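How to Fix a Squeaky Floorboard From Above

Most squeaks come from a board that has worked loose from the joist under it and rubs on a nail when you step on it. If there is a finished ceiling below, you have to do the repair from the top.

You will need a stud finder or a strong magnet, a drill with a small bit, trim-head screws, wood filler, and a pencil. I buy the screws in a box of 100 and have never run out on one room.

Start by finding the squeak. Walk slowly in socks and have a second person kneel and listen. Mark each spot with painter's tape. Early morning is good for this – the house is quiet and the heat has been off.

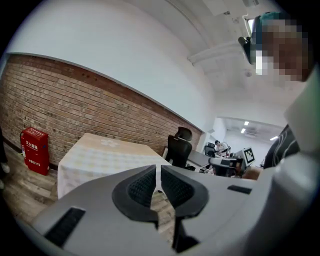
Joists are usually 16 inches apart, but older houses vary. Run the magnet across the boards until it grabs a nail, then look for more nails in a line with it. A floor of real wooden boards can be screwed through the face. If yours is tile or vinyl, this method won't work. Measure from the wall and pencil a light mark where each joist runs.

Drill a pilot hole at the mark, straight down through the board and into the joist. Wrap tape around the bit so you know when to stop. Have someone stand on the board while you drive the screw, and sink the head just below the surface. Step on the spot again. If it still squeaks, add a second screw on the same joist, an inch or two away.

Fill the holes with a filler that matches the finish, not the bare wood. Leave it overnight, then sand by hand with fine paper.

For a faint squeak between two boards, try powdered graphite or talc first. Work it into the joint with a soft brush and wipe up the rest. It may need doing again in February, when the air is dry and the gaps open up.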